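# House rules

The first rule at Ultow is that the robot does not get to decide when it has finished. The second is that every cable has an owner. There are seven rules in all, printed on a single sheet, and it took the better part of two years to get them down to that.

Ultow trains humanoid robots to do household chores, and for the past while the chore has been clothes: off the rail, onto the bed, folded, back on a hanger, back on the rail. It is slow and fiddly work. Fabric slides, hooks catch, and a sleeve that was hanging on the left a moment ago is now over the pillow.

Most of the rules written for industrial robots assume a fence. The machine stays on one side and people stay on the other, and if somebody opens the gate the power drops. A bedroom has no gate. It has a bed that takes up half the floor, a wardrobe whose doors need room to swing, and shoes.

Jin-sol Um wrote the first version of the Ultow sheet and has revised it ever since. She came from lift maintenance and has little patience for documents that can't be read standing up. The early draft ran to 41 clauses. She watched operators for a month and crossed out everything they never looked at.

"If a rule needs a paragraph to explain it, it belongs in the training," she says. "The sheet is for the moment when you've got one hand on the stop button."

## Where the feet go

Rule three covers footing. A walking robot has to stand on a flat, rigid surface that won't shift, with both feet fully supported before the arms take any load. Carpet offcuts and folded mats are out. So is anything on castors.

Raised platforms are allowed, on conditions. The boards must be fixed to each other and the platform butted up against whatever furniture is next to it, so there is no gap for a foot to find. Before each session the operator walks the platform in socks and feels for movement. If it creaks, that goes in the log. If it rocks, the session is off. 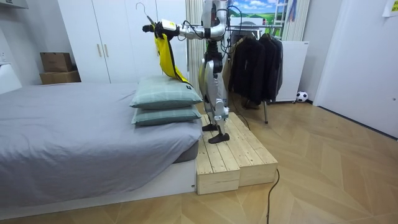
*Working at the bedside: a hanger in the gripper, the garment's lower end on the top pillow.*

Reach is the other half of the same rule. The arm can go out to the side only as far as the operator has tested with an empty gripper that morning, and a hanger counts as part of the arm. A hook sticking up above the gripper can snag a shelf or a curtain that the gripper itself would clear. Operators new to the job forget this more than anything else on the sheet.

## Cables

Rule two gets the most arguments. Anyone who connects a cable is responsible for it until it is unplugged, and their initials go on the log beside it. They decide where it runs and they check it at every break.

Jin-sol wanted cables covered from end to end. The operators said a covered cable pulls tight when the robot turns, and that a loose loop at the back is easier on the joints. They tried it both ways through November and settled on a compromise: loops are fine at the body, as long as they hang behind the legs and the rest lies on the floor where it can be seen. No cable crosses a doorway while the robot is powered.

## Cloth

The rules on handling read as if they came from a dressmaker, and partly they did. Grip at a seam where there is one. Don't pull against a hanger that is still hooked. Release before you turn. A garment with a lining is handled by the outer layer and the lining together, or it isn't handled.

The force limit for clothing is set low enough that a shirt will slip out of the fingers before it tears. Operators find this frustrating, as a dropped shirt means starting the run over. The limit has stayed where it is. In the last round of trials the team logged 1,719 attempts at moving a garment on or off the rail, and Jin-sol went through every one marked as a failure looking for damage. She found two stretched collars and nothing worse.

Shoulders are a particular nuisance. Take hold too close to the neck and the whole hanger swings. Take hold too far down the sleeve and the fabric bunches without moving. The sheet says to aim for the sleeve seam and leave it at that — the rest is practice.
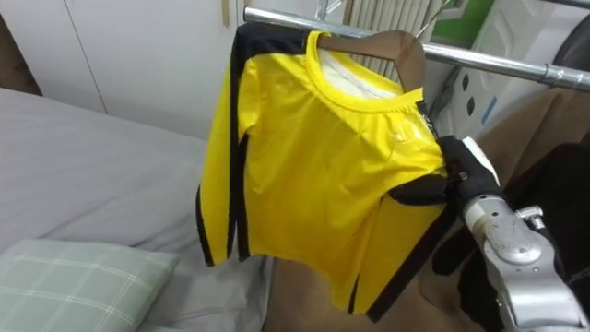 Lanau, who has run sessions under three versions of the sheet, thinks the low force limit teaches bad habits. An operator who knows the cloth will slip starts pinching at odd angles to keep hold of it, and the robot learns the odd angles. Better, in Lanau's view, to allow a firmer grip at the seams only and record why it was used.

Jin-sol has heard the argument before and says she would change the rule if someone could show her a seam the robot finds reliably. Until then it treats every part of the shirt the same, and so does the limit.

## Who says stop

Rule one is the shortest. A person ends every task, out loud, and the robot's own signal that it is done counts for nothing until that happens. Everyone in the room has the same authority to say it, including visitors.

Nonivar, a smaller outfit that works on kitchens, borrowed the Ultow sheet last year and kept four of the rules word for word. It dropped the one about garments and wrote its own for glass. It also added something Ultow has since copied: a pause of around 20 seconds after any stop, when no one touches the robot or the controls. People tend to rush in to rescue whatever is being held. A shirt can wait.

Assunção, which fits out test rooms for both companies, now builds to the sheet by default. Stop buttons go in two places, one by the door and one within reach of the bed. Spare floor is left on the operator's side.

None of it has any legal standing. The formal standards for personal care robots cover some of the same ground in far more detail, and Ultow's engineers work to those separately. The sheet is taped up at eye level, and the current one has pencil in the margin next to rule five. Jin-sol says a new version will be out once they've agreed on what to do about zips.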